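About us

Hi, I'm Octavio Cáceres, and I run the shop floor at Zolletetti. We started out in Wistham with 14 people packing and sorting hardware kits by hand, and I was one of them (my shoulders still remember it!). Now we're about 50, in a bigger building over in Clakthorpe, and the arms do most of the dull reaching and lifting.

I'll admit I was nervous when the first pair arrived. What would everybody do all day? Well, Dana from the packing line teaches the cells new jobs now, and two of the old night crew moved to days to look after the grippers. We still pack the odd-shaped orders ourselves - some things just go faster with fingers.

Our bench cell is where new jobs get tried before they go anywhere near the line. It has two arms on one rail, a marbled work surface, and usually a wrench and a whiteboard somewhere in reach.
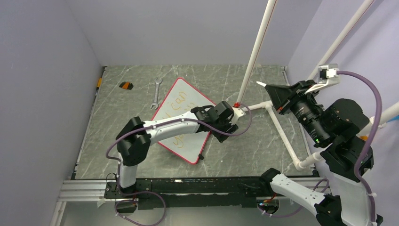 Come work with us

You don't need a robotics background. Everyone gets 16 hours of paid training on the cells, and you can ask as many questions as you like. Stop by on a Tuesday afternoon and I'll walk you around - coffee's on us.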